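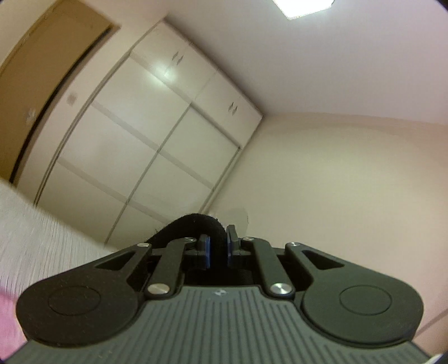 City of Plultville | Department of Housing and Neighborhood Services

PLULTVILLE, 11 May 2023 - The City of Plultville will open applications next week for its home storage and accessibility grants, which help older residents and people with disabilities stay in the homes they live in now. Grants can be used for built-in wardrobes, lower closet rails, wider interior doors and grab bars.

The program has paid for work in 159 homes since it began. Funding for the new round covers another 76 households in the Cleseck and Pidell neighborhoods, and in the apartment blocks along Lubis Avenue. Renters may apply with written permission from their landlord.

To qualify, an applicant must be 62 or older or have a documented disability, and must have lived at the same address for at least one year. Households that received a grant in an earlier round may apply again only for a different type of work.

Applicants choose up to 5 items from the approved list. A city inspector then visits the home, measures the rooms and confirms that the work can be done safely. Contractors are assigned by the department and paid directly by the city. Residents do not need to collect bids or pay a deposit.

The department received 309 applications in the last round. Applications that were complete but not funded have been kept on file and will be considered first. Those residents will get a letter asking them to confirm their address and the work they want.

All work in this round is to be finished by the end of December. Forms will be available at the Pidell branch library, the Cleseck Senior Center and the department's front counter at City Hall. Large-print forms can be requested at any of these locations.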